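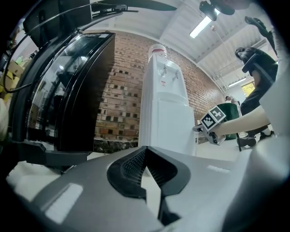 Eleni Golob asks whether the marker cube can be taken off between sessions and pushed back on by hand. It can come off, but the gripper must be calibrated again before it is used.

Drulow hand-held gripper: good practice for shared rooms

Supplied with two white fingers and a marker cube. Part no. 1132.

Keep the cube faces clean and uncovered. Tape, stickers and fingerprints all spoil tracking.

When two people work in one room, agree who has the water cooler or other fixture first. Stay out of the other person's reach.

Turn taps and handles at normal speed. Do not force a part that sticks.

Mop up spills before carrying on. Keep bins, boxes and cables off the walking route.

Check finger screws after every 100 recordings. Replace the finger pads at around 2000, or sooner if they split.

Log each fault against the gripper, with the operator's initials.

Spare cubes and pads are ordered separately. The printed rule card is included, A5, English or Spanish.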